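Search this site: keyword, author, volume
Go
Advanced search

3.2 How people split a shared snack

I came to this part of the project sideways. I'd been asking people in Jundar about family meals, and they kept steering me back to the bowl that sits out before the meal. So in September I gave in and started asking about that instead -- who fills it, who picks from it, who gets the last one. We ended up with 53 households, and I talked to most of them in their own kitchens (I ate a lot of dates, and I regret none of them).

What surprised me was how much the dish itself mattered. Families with one open bowl told me about squabbles. Families with a divided dish mostly talked about manners, and who was allowed to reach across to the bigger side. 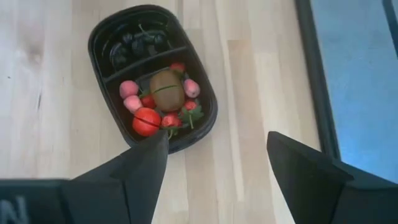

Figure 3. A divided dish with a smaller and a larger compartment.

Only 3 households said the smaller side was meant for guests, which wrecked my favorite theory. Goicoechea found the guest rule all over Verkach, and I went in fully expecting to see it too! My best guess is that visitors in Jundar come by late, after the good stuff is gone. I pick this up again in Section 4.

Comments (2)

Marlo: My grandmother in Urquijo had the guest rule and enforced it with a spoon.

tessa_k: Did you ask kids separately? Mine would tell you a very different story.

Related items
Bread order and seating in Grerkari
Nicanor Goicoechea: Guest portions in Verkach
Who washes up? Notes from 252 kitchens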